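커튼 박스 간접조명을 켜면 속커튼에 세로 얼룩이 생깁니다

분류: 집 꾸미기 > 창과 커튼
등록일: 1999년 5월 19일
상태: 해결됨

거실 창에 속커튼을 새로 달았습니다. 낮에는 문제가 없고, 밤에 커튼 박스 안의 간접조명을 켜면 원단에 세로로 밝고 어두운 줄이 생깁니다. 조건을 적습니다.

커튼 박스 안쪽 깊이는 18cm입니다. 레일은 Hunesus 단열 레일이고 유리 쪽으로 붙여 달았습니다. 겉커튼은 아직 없습니다. 원단은 Fornura 반투명 폴리에스터, 흰색, 무늬 없음. 맞춤 주문은 Diệp에서 했고 주름 방식은 나비 주름, 원단 폭은 창 폭의 두 배로 잡았습니다. 조명은 색온도 3000K 직관 형광등이고 박스의 실내 쪽 턱 바로 뒤에 있습니다. 등과 원단 사이를 재면 4cm입니다.

증상은 다음과 같습니다.
주름의 튀어나온 면은 거의 하얗게 뜨고 들어간 면은 회색으로 보입니다. 줄의 위쪽이 심하고 바닥으로 갈수록 약해집니다. 등과 등 사이 이음새 아래에는 폭이 넓은 어두운 띠가 따로 있습니다. 그리고 창틀의 가로대가 희미하게 비쳐 보입니다. 낮에 비치는 것은 이해하는데 밤에도 비치는 이유를 모르겠습니다.

다림질은 이미 했고 줄의 모양은 달라지지 않았습니다. 원단을 더 두꺼운 것으로 바꿔야 하는지, 등을 바꿔야 하는지 알고 싶습니다. 천장은 그대로 두고 싶습니다. 소파(Narnholm 긴 것)가 창을 등지고 있어서 커튼 아래쪽 절반은 평소에 가려집니다. 그러니 위쪽만 고르게 보이면 됩니다.

등록된 답변

첫 번째 답변

원단이 싸서 그렇습니다. 두꺼운 걸로 바꾸세요. 저희 집은 린넨인데 그런 줄 없습니다. 조명은 저희 집에 없어서 모르겠고요. 아니면 등을 끄고 스탠드를 쓰는 방법도 있습니다.

두 번째 답변

원단 등급과는 관계가 적습니다. 등의 위치와 주름의 깊이 문제입니다.

광원이 원단 면에 가까이 있고 빛이 위에서 아래로 면을 스치듯 지나가면 작은 요철도 명암으로 나타납니다. 벽지 이음매가 벽부등 아래에서 유난히 잘 보이는 것과 같습니다. 지금 간격이면 주름의 앞면은 등에 바짝 붙고 뒷면은 주름 깊이만큼 멀어집니다. 등에 가까운 구역에서는 이 거리 차이가 밝기 차이로 크게 나타나고, 아래로 내려가면 앞면과 뒷면의 거리가 비슷해지므로 줄이 약해집니다. 적으신 증상과 일치합니다.

이음새 아래의 넓은 띠는 별개입니다. 직관 형광등은 양 끝 전극 부근이 어둡습니다. 등을 일렬로 맞대어 놓으면 그 어두운 구간이 연달아 놓입니다. 등기구를 서로 조금 겹치게 엇갈려 배치하면 없어집니다. 박스 깊이에 여유가 있으면 등기구를 새로 살 필요는 없고 고정 위치만 옮기면 됩니다.

순서는 이렇게 하십시오.

먼저 등을 엇갈리게 다시 고정합니다. 전원을 내리고 작업하고, 안정기 배선이 짧으면 억지로 당기지 말고 연장합니다. 배선을 늘리는 작업은 전기 기사에게 맡기는 편이 낫습니다.

다음으로 등이 원단을 직접 비추지 않고 박스 천장을 비추도록 가림판을 댑니다. 가림판은 등과 원단 사이에 세우고, 높이는 등의 윗면보다 조금 높게 합니다. 재료는 얇은 알루미늄 앵글에 무광 백색 도장이면 됩니다. 광택이 있는 면을 쓰면 반사 때문에 새로운 줄이 생깁니다. 박스 천장도 무광 백색이어야 하고, 나무색이나 회색이면 밝기가 눈에 띄게 떨어집니다. 가림판을 대면 전체 밝기는 줄어듭니다. 이것은 감수해야 합니다.

가림판과 원단 사이에는 반드시 틈을 두십시오. 커튼을 여닫을 때 주름의 앞면이 걸리면 원단의 올이 뜯깁니다. 폴리에스터라도 형광등에 직접 닿게 두는 것은 권하지 않습니다. 현재 간격도 창을 열어 바람이 들어오면 닿을 수 있는 거리입니다.

그래도 줄이 거슬리면 주름 방식을 바꿉니다. 나비 주름은 박음질한 자리에서 원단이 겹치고 그 사이는 펴지므로 겹침의 차이가 큽니다. 물결 주름은 굴곡이 일정해서 명암도 일정한 간격으로 나타나고, 보는 사람은 얼룩으로 느끼지 않습니다. Hunesus 레일에 물결 주름용 러너가 맞는지는 제품마다 다르니 러너 폭을 재서 구입처에 문의하십시오. 헤드 테이프만 바꿔 달 수 있으면 원단은 그대로 씁니다. 이때 기존 박음질을 풀면 바늘구멍이 남는데, 반투명 원단에서는 뒤에서 빛이 오면 구멍이 보입니다. 구멍 줄이 새 테이프 안쪽으로 들어가게 윗단을 접고, 그만큼 길이가 줄어드는 것을 계산에 넣어야 합니다. 바닥에서 지금 얼마나 떠 있는지 먼저 재십시오.

색온도는 이 증상과 관계가 없습니다. 3000K를 유지해도 됩니다. 다만 등을 하나만 새것으로 갈면 같은 표기라도 색이 달라 보일 수 있으니 교체할 때는 한꺼번에 하십시오.

질문자 추가 글

등을 엇갈리게 옮겼더니 넓은 띠는 없어졌습니다. 가림판은 두꺼운 흰 종이로 잠깐 세워 봤고, 세로줄이 많이 줄었습니다. 알루미늄으로 제작해서 달 예정입니다. 창틀이 비치는 문제는 그대로입니다. 이것도 등 때문인가요?

세 번째 답변

앞의 답변에 동의하고 창틀 문제만 보충합니다.

밤에 창틀이 비치는 경로는 두 가지입니다. 하나는 바깥 빛입니다. 가로등이나 건너편 건물의 조명이 유리를 통해 들어오면 창틀은 낮과 마찬가지로 그림자가 됩니다. 다른 하나는 실내등입니다. 레일을 유리 쪽에 붙여 달았다고 하셨는데, 그러면 원단을 통과한 빛이 밝은 색 창틀에 맞고 되돌아와 창틀 부분만 밝게 보입니다. 구별하는 방법은 간단합니다. 간접조명을 끄고 방 전체를 어둡게 한 뒤 커튼을 봅니다. 창틀이 어두운 선으로 남아 있으면 바깥 빛이고, 선이 사라지면 실내등입니다.

바깥 빛이 원인이면 속커튼만으로는 해결되지 않습니다. 겉커튼이 필요합니다. 박스 깊이가 18cm면 이중 레일도 들어가지만, 등기구와 가림판이 차지하는 폭을 빼고 남는 치수를 먼저 확인해야 합니다. 주름 깊이가 서로 간섭하면 겉커튼을 여닫을 때 속커튼이 딸려 움직입니다.

실내등이 원인이면 원단과 창틀의 간격을 늘리십시오. 원단이 뒤의 물체에서 떨어질수록 윤곽이 흐려지고, 어느 거리를 넘으면 형태를 알아볼 수 없게 됩니다. 다만 레일을 실내 쪽으로 옮기면 등과의 간격이 더 줄어듭니다. 두 조건이 충돌하므로 가림판을 단 다음에 조정하는 것이 맞습니다. 한 번에 1cm가 넘지 않게 옮기면서 밤에 확인하십시오. 레일 고정 나사 구멍이 많아지면 박스 상판이 약해지니, 확인하는 동안은 원단을 집게로 얇은 각목에 걸어 두고 위치를 찾는 편이 좋습니다.

폭을 더 넣는 방법도 있습니다. 두 배에서 3배로 늘리면 겹치는 부분이 많아져 비침이 줄어듭니다. 대신 주름이 깊어져서 가림판과의 틈이 더 필요하고, 커튼을 걷었을 때 묶음이 두꺼워집니다. 이미 만든 커튼에 폭을 이어 붙이면 이음선이 빛에 드러나므로 이 경우에는 새로 만드는 것이 낫습니다. Fornura 원단을 추가로 주문하실 때는 같은 염색 로트인지 확인하십시오. 흰색도 로트에 따라 차이가 납니다.
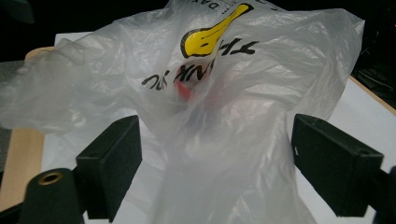
원단을 주문하기 전에 견본을 받아 비침과 반사를 따로 시험하십시오. 견본은 손바닥 크기로는 부족하고, 주름을 잡을 수 있을 만큼 커야 합니다. 평평하게 펴서 창틀 앞에 대 보고, 그다음 한쪽을 모아 쥐어 주름을 만든 상태로 등 아래에 대 봅니다. 반투명한 흰 비닐봉지를 구겨 놓으면 주름을 따라 옅은 회색과 은빛 반사가 생기고 밑에 있는 것은 흐린 그림자로만 비치는데, 광택 있는 속커튼 원단도 등 가까이에서는 비슷하게 보입니다. 견본에서 이런 은빛 줄이 나오면 같은 두께의 무광 원단으로 바꾸십시오. 두께를 올려도 표면 반사는 줄지 않습니다. 시험은 밤에, 평소 앉는 자리에서 보고 판단합니다.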